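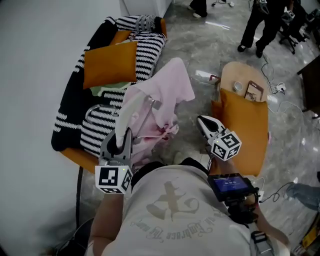
Mariama thinks the detergent is innocent and I should stop blaming it. Her view, as of this morning, is that the pinks are fading because of the tap water, and that I have spent most of July chasing the wrong bottle.

Home Notebooks Textiles Wash trials Archive

July, Naa Odoi
3 min read

I am not convinced. The water story is convenient because we can't do much about the water. Kistura gets the same supply we do, on the same main out of Flelldale, and Birger says their pale cottons hold up fine past thirty washes. He also says he has never measured them, so I'm giving that the weight it deserves.

What we have so far. Batch 548 went through the warm cycle with the Trornia liquid, full dose, tumble dried low. By the third wash the swatches looked tired next to the control strip I keep in the drawer. Batch 67, same cloth, half dose, line dried indoors, looked better to me and identical to Ott. We were standing under different lamps, which tells you how good our eyeball method is. Must stop grading by eye. I wrote the same thing in the spring and then kept grading by eye.

The label says "color safe." Safe for how many washes, at what temperature, on what fiber? I rang the supplier to ask and got a pleasant person who read me the label.

Afia's objection is a better one than Mariama's. She points out that I changed the dose and the drying together, so I can't pin the difference on either. True, and annoying. She suspects the dryer: lint in the trap was distinctly pink after 548, so some of what I'm calling fading may be surface fiber rubbing off. If so the dye could be fine and the cloth is just going fuzzy and scattering light. I'd like to see that under the loupe before I believe it.

Also the shop floor story that a vinegar soak "sets" the color. Tried it on two offcuts. No difference I would swear to, and the room smelled like pickles until lunch. These are reactive dyes, they were fixed at the mill or they weren't.

Next:
- full dose, line dry
- half dose, tumble low
- plain water, tumble low (Afia's request, and the one I'd bet on)
- one run with deionized water so Mariama has her answer
- white backing card behind every swatch, same lamp, shade off

Need to check whether the washer really reaches the temperature on the dial. The counter on it reads 3696 cycles and I doubt anyone has put a thermometer in it. Ott has the probe, last seen in the dye kitchen.

Shokri want a recommendation for their care tag. They can have "wash cool, dry in shade" for now, same as everybody else's.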